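# Storing a whole class's worth of kids' garden tools

**Fitzgerald Lyons**, January 8, 2022

I look after the garden corner at Skellstead, a small after-school club with two raised beds and a great deal of optimism. Over the years we have acquired hand tools for children: forks, rakes, cultivators, all in colors not found in nature. They live in one plastic tub. When a child wants a fork, the child digs for the fork, which I suppose counts as practice.
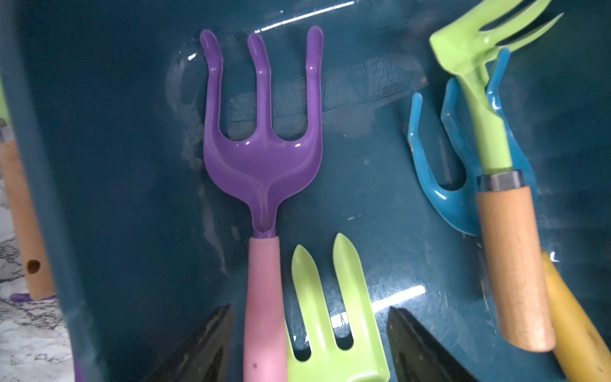 *The tub. Purple cultivator currently winning.*

My problems are these. Everything has prongs, so everything hooks onto everything else. Pull out a green one and a blue one comes along for the ride. The tools also go in dirty, because the last 5 minutes of any session are spent finding coats.

I have a short stretch of wall, not much money, and until February before we start planting again. Do I hang them up, stand them in something, or buy a second tub and call it a system? Also, is it worth cleaning them first or do I just accept the dirt as a permanent resident?

---

**Prantl**

Hang them. Check the handle ends before you buy anything, though, as a mixed lot like yours won't all have holes. The ones that do can go on plain cup hooks at child height. For the rest, put pairs of nails in a batten, close enough together that the head sits on top and the handle drops between them. We did this at my daughter's preschool and it has survived two winters and a boy named Otis.

Prongs to the wall, always. You'll only forget once.

Clean them first, yes. Tip the lot out onto a hard floor and sort as you go: forks in one row, claws in another, anything you can't name in a third.
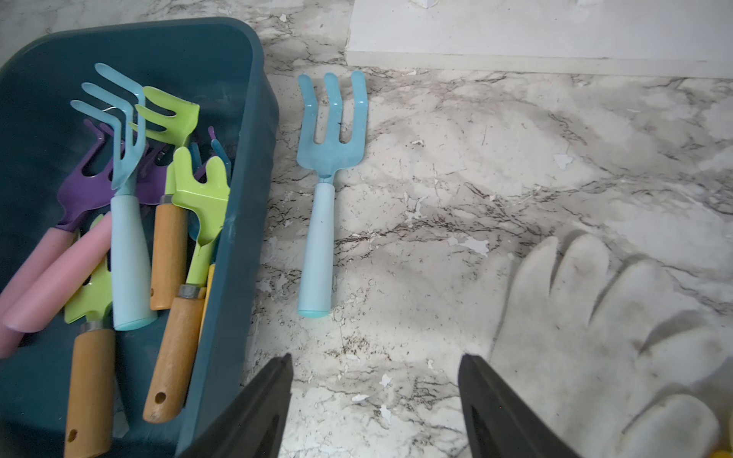

Then a stiff dry brush, a wipe with a damp cloth, and leave them out overnight before they go anywhere. Bare wooden handles get a rub of linseed oil. Painted and plastic ones get nothing, they're fine. Don't soak the wooden ones in a bucket while you have lunch, whatever your brother-in-law says. Mine now has a rake in two parts.

One more thing: don't paint outlines on the wall until you've lived with the layout for a couple of weeks. I did mine the first afternoon and we have a very handsome outline of a trowel behind a radiator.

---

**trevance_allotment**

just get a second tub

---

**Lutavar**

I'd go halfway. Keep the tub, but stand the tools in it handles up, with a few inches of dry sand in the bottom. The kids grab a handle instead of a claw, and the sand scrapes off a fair bit of mud on the way in. Sieve it now and then. It gets heavy, so decide where the tub is going before you fill it, and tell the cat it isn't for her.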